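Leave the mass start alone
Opinion, by Samina Ansari

Every August the same argument comes round at Prosden Paddlers, and every August I lose my temper over it. Should we swap the mass start for a time trial, one boat a minute, nice and civilised? I say no, and I've swum at the Delgate start 3 times, so I'm hardly blind to the downside. 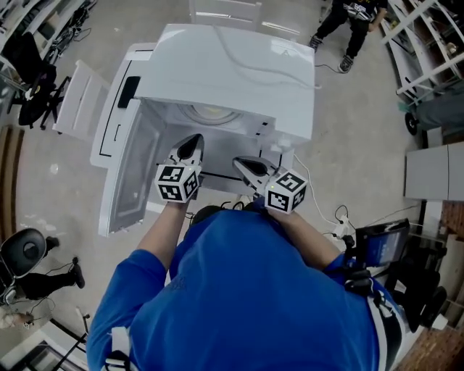 What you'd lose

Racing, mostly. Sit on someone's wash for a mile, get dropped at the portage, claw your way back - that's the bit I drive over for. Against the clock I just paddle on my own feeling sorry for myself, and I can do that at home for free!

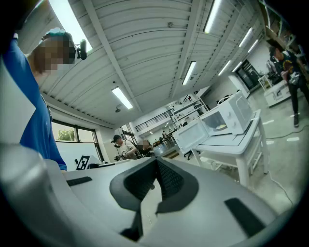
Blue sleeves and a head camera.

The safety people do have a point about the juniors. Nineteen boats across at Virk Bridge is too many when half of them are twelve-year-olds in wobbly K1s, so give them their own start, ten minutes later, with a rescue boat close by. Uvis did exactly that last season and the kids loved it (so did the parents, once they'd stopped shouting).

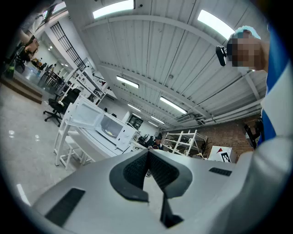 1 min read

As for the adults, we've all signed the form and we all know what a paddle in the ribs feels like. If you want clear water, start at the back. I'll be somewhere in the middle, getting soaked and probably swearing.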